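The Second Arm

By the time Flurina Grabner got back from the canteen, Szymon had run it again without her.

"Eighty-four," he said.

"Eighty-four what?"

"Per cent. On the drive."

She put her tea down on the windowsill, away from the bench, and pulled the other chair across. The number on his screen was 84. In November it had been so low that Mojtaba Shahbazi had left it out of the talk he gave at Lindivico, and someone in the second row had asked him for it anyway.

"What did you change?"

"Nothing. I took something out." He turned the screen towards her. "You know how we slow down before contact? Both of them, the whole last stretch. I took that out and let it learn its own speed from the demonstrations."

"Itzel's demonstrations."

"All 3584 of them."

Itzel Ponce had spent most of the spring on those, guiding the arms by hand with her sleeves pushed up, putting drives into old office computers and taking them out again. She had gone to Clernivton in June for a better job. Her mug was still on the shelf over the sink. Flurina had been meaning to post it.

"She used to slow down, though," Flurina said. "I watched her do it."

"She slowed down at the bay. We were making it slow down a hand's width above the bay. By the time it got there it had drifted, and then it jammed." He shrugged. "She never drifted. She went straight to it and then she was careful."

"Show me."

He reset the bench. It took a while, as it always did, and he talked to himself under his breath while he did it. Flurina drank some of the tea. When he was ready he pressed the key and sat back with his hands in his lap, a habit he had picked up from Palma, who believed that anyone leaning forward would sooner or later touch something.
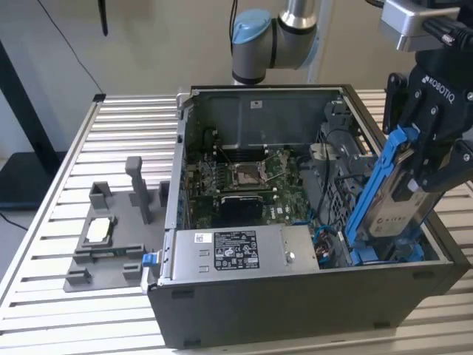
The drive in its blue carrier, on the way to the bay.

It went in. The gripper opened and rose, and the arm went back to where it had started.

"Again," she said.

He ran it again and it went in again. The third time the carrier caught on the edge and stayed there at a tilt, and the program stopped itself.

"That's your sixteen," said Flurina.

"That's one of them."

She got up and looked into the case. The carrier was leaning a little to the left. She remembered Itzel doing the same thing one afternoon, swearing in Spanish, then backing it out slightly and giving it a small turn of the wrist.

"Did we keep the ones where she got it wrong?"

Szymon thought about it. "Palma told us to throw them away. He said we only wanted good ones."

"Did we, though? Throw them away?"

He was already looking. The folder was on the old Gruber disk, under a name that meant nothing to either of them – two letters and a dash. There were over two hundred files in it. He opened the first and they watched the numbers for the wrist go down, stop, come back up and turn.

"I'll ring Palma," he said.

"Train it first," said Flurina. "Ring him after."

She took her cup to the sink and washed it, and washed Itzel's too, and went to look for a box.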